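Long Live the Ugly Tablecloth

I want to make a case for cleaning your shoes at the table. Yes, the table! Put down an old cloth first, one you'd never bring out for company, and then pull up a chair and take your time over it.

For years I did mine crouched on the back step, with bad light and a sore back, and I rushed every single pair. Then my friend Soledad Cabral gave me a green checked tablecloth she was tired of, and I moved the whole business indoors. What a difference! You can see the stitching. You can get at the seam where the toe meets the sole, and you can pull the laces out and do them properly (please do the laces, they hold more grime than you'd think).

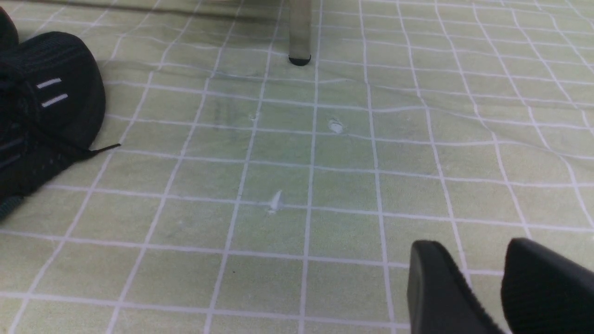
Knit sneakers are the ones people give up on too soon, and that makes me a little crazy. A soft brush, a drop of dish soap, cool water, 5 minutes a shoe. Stuff them with paper and leave them overnight. My running pair cost me $29 on sale and they're in their second August now, still going strong.

My sister Edith thinks shoes have no business anywhere near where we eat, and I do see her point. But the cloth goes straight in the wash afterward, and the table gets a wipe. I'd take that over a closet full of shoes I'm embarrassed to wear. Try it this weekend with the radio on and do two pairs while you're at it!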